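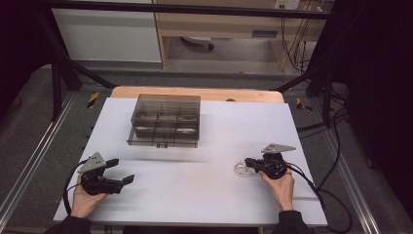 Can machines do the chores yet? Your questions

Jilby home and shop help pages. Updated August. Answers by Jade Carrier unless it says otherwise.

So can a robot tidy my house or not?

Not the whole house. Bits of it. Floors, yes, for years now. Grass, mostly. Anything with small stuff on a table that has to be picked up, turned the right way and put somewhere particular, slow going. Works in a demo, works in a lab, then meets your kitchen drawer.

What counts as a chore on this page?

Anything you'd pay a teenager or a temp to do. Folding, sorting, wiping, loading, putting parts in bins. We do not cover cars or drones, please stop asking about drones.

Why is sorting little parts into a box so hard? My kid does it.

Your kid has fingertips. A two-finger gripper has two flat-ish fingers and not much feeling in them. Take a clear plastic ring lying on a white tabletop. Thin, see-through, low to the table. Cameras have trouble with clear things, the edge sort of vanishes. Then you have to get under it or pinch it without flicking it away. Then the organizer box has a clear lid, which has to be dealt with first, and then you need the right compartment and not the one next to it. Every step is OK by itself. All of them in a row, over and over, is where it goes wrong.

Why are people holding the grippers by hand?

To show how the job is done. A person does the task with the same kind of fingers a robot would have, the movement gets recorded, the recordings go into training. Cheaper than driving a whole arm around all day, and people are quicker at it. Downside, the person is still the clever part. A good recording of me is not a robot that can do it.

How many recordings does it take?

Depends who you ask and what they're selling. The one small-parts job we followed closely, at Ziółkowski, had 1093 runs saved before anybody let an arm try it alone. Same table, same kind of box. I would not assume that number carries over to your job.

How did it do?

We watched it on a Wednesday. 20 tries, 15 good ones. Of the bad ones, two were dropped parts and the rest were wrong compartment. For a shop that is not good enough, somebody has to check every box and by then they could of just filled it. For research it's pretty great.

Can it do laundry?

Towels, sort of. Flat, square, one at a time, nobody in a hurry. Shirts worse. Socks, don't. Matching socks is a looking problem more than a grabbing problem and still comes out bad when they're all black.

Dishes?

Loading plates into a rack, seen it done well. Mixed load with pans, chopsticks and a wine glass, no. Also wet things slip. Scraping food off first is usually done by a person before the video starts, so watch for that.

What about the shop floor? Surely that's easier

Yes, a lot easier, if the part always shows up in the same place. That's been solved for ages, you don't need anything fancy. Fixtures, a feeder, a plain arm. It gets hard when parts come in jumbled or the product changes every week. Most small shops that write to us have the second kind of work.

I run a small shop. Should I buy one now?

Questions to answer first:
How often does the job change?
What does a mistake cost, and who finds it?
Is there somebody on site who can restart the thing at 6 am?
Can you change the part or the tray so it's easier to grab? Do this before anything else. A deeper tray or a colored part is a lot cheaper than a smarter robot.

If you can't answer the third one don't buy yet.

Are two arms better than one?

For boxes with lids, yes. One holds, one opens. Same with bags, jars, most packaging. Twice as much to break though, and the arms have to keep out of each others way. If the job can be done with one hand behind your back, get one arm.

Gorero says theirs works "out of the box." True?

Haven't tested it. Asked for a loaner, no reply so far. Will update this when there's something to say.

And the Jaletti kit?

Had it on the bench for a short while. Nice fingers, soft pads, picks up washers off a flat table fine. Software setup took me most of a day and I've done this before. Fuller notes coming.

Is it safe around kids / pets?

Small slow arms are mostly a pinching risk. Anything that can lift a full laundry basket can hurt someone. Keep it fenced or keep them out of the room while it's running. A cat will sit on it.

When will one robot do all of it?

Don't know. Anybody giving you a year is guessing, me included. I'd expect single jobs to get good one by one, boring ones first. Sorting small parts would be on my list of early ones, laundry further down, cooking a real dinner way down.

My question isnt here

Use the form at the bottom. Say what the chore is, how big the parts are, and how many a day. "Can a robot help my business" is too broad and I'll just write back asking the same three things.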